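Wasex Community Tool and Craft Library
Progress report to the Rosenthal Fund
3/13/21

Work paid for under the grant is on schedule. We have finished cataloging the small items, moved the lending desk to the front room at Markow Street, and started evening hours. The repair classes are running late and are covered further down.

The catalog took longer than planned. The old card file listed 271 items, many of them under more than one name, and several sets had been split between shelves. Each item now has one number and one record. Members can search the list from home and reserve items by phone or email.

Lending has picked up since the evening hours began. We signed up 101 new members in this period, most of them from the Larkov side of town. Sewing supplies and hand tools go out the most. The two tile saws are booked well ahead, and we would like to discuss moving the unspent signage money toward a third.

The repair classes were meant to begin by now. The room was not ready, as the wiring had to be redone before the city would sign off. That work is paid for by the landlord and does not touch the grant. We expect the first class in July.

Spending is within budget on every line except printing, where new member forms cost more than we allowed. Storage came in under, mainly through buying plastic drawer units for small parts in place of built-in cabinets. 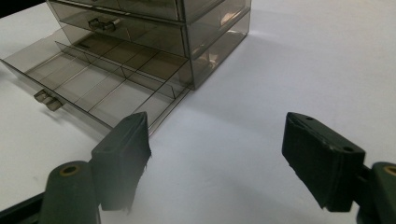
The balance of the storage line will be carried into the next period and used for shelf labels and bins for the class room. Receipts for all purchases are attached to the financial form.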